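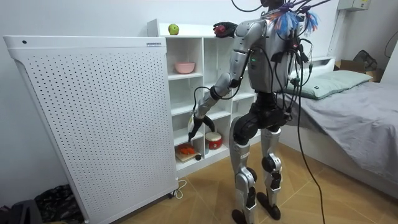 Residents who move into a single room at Ustitz House usually arrive with more belongings than the room was planned to hold. The first request made to the Housing Office is often for additional storage, and the answer in most cases is an open cube bookcase. A white unit of this type can stand against the wall beside the bed, with a pink bowl in one of the upper compartments and a green apple on top, and serve the resident as pantry, bookshelf and sideboard. The Office has placed such units in rooms on three floors since February, and this feature sets out what has been learned about their use.

The open compartment has a reputation for disorder. Cabinets with doors conceal their contents, and many residents prefer them for that reason. Ashok Nishad, who supervises furnishings for the residence, takes a different view. "A door lets you forget what you own," he says. "We find far more expired food in closed cabinets than we ever find on open shelves." Under his guidance, each new resident receives a single printed page on arranging the unit, and the advice on it is brief. Items used daily belong between the waist and the shoulder. Heavy items go at the bottom. One compartment should be left free for whatever comes home on a given day.

The top surface is treated separately. It is the part of the unit that a visitor notices first, and it is also where keys, mail and chargers tend to collect. The printed page recommends reserving it for fruit.

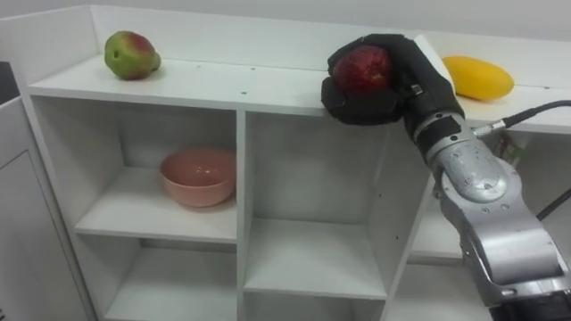
Fruit in plain view

The recommendation has a practical basis. Fruit kept in a bag or a drawer is easily overlooked, while a few pieces set out on a clear surface tend to be eaten. They should be spaced so that they do not touch, as a bruise on one piece can soon spoil its neighbor. A raised lip along the back of the shelf is helpful, as it keeps round fruit from rolling down behind the unit. Mangoes may be left out until they yield slightly to the thumb. Apples keep longer in the refrigerator, and residents are advised to bring out only what they expect to eat within four days.

Direct sunlight should be avoided, as should the space above a heater. Residents who wish to keep a bowl on the unit may do so, although a deep bowl hides the fruit at the bottom – the very fruit that most needs attention.
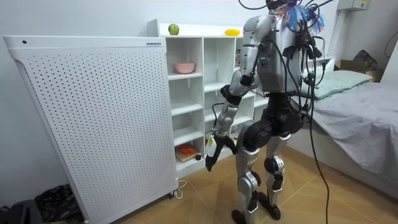 Kitchen items present a further question. Rooms in the east wing have no separate counter, and cutting boards, bowls and small utensils must share the shelves with books and clothing. Tamer Semaan, who has lived in the building for nine years, keeps his kitchen things together in one column and wipes the compartments every Monday. He stores his board flat and dries it fully before putting it away. "I used to stand it against the wall, and it warped," he says. "Flat is better, and it leaves the space above for plates."

Mr. Semaan also recommends leaving a clear strip of floor in front of the unit. The lowest compartments are the first to be neglected when a chair or a suitcase is parked before them, and they are difficult to clean without kneeling.

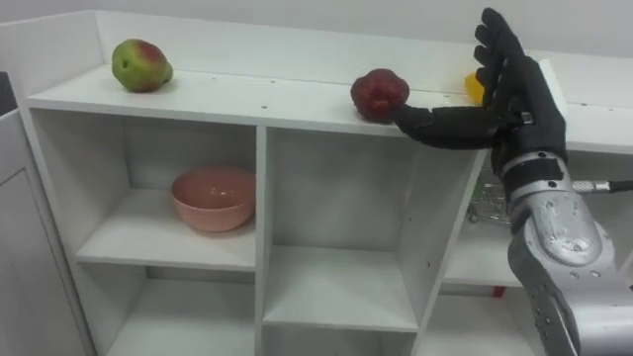

Ustitz House Housing Office – Furnishings and Room Care

Units may be requested at the front desk after 9 a.m. on any working day. Each is delivered assembled and must remain against a wall. Residents may not drill additional holes in the panels or stack one unit upon another. Smooth white panels should be cleaned with a soft, damp cloth and mild soap; fruit juice is best removed promptly, before it becomes sticky. Any loose screw should be reported to Mr. Nishad's team, who will tighten it during the next room visit.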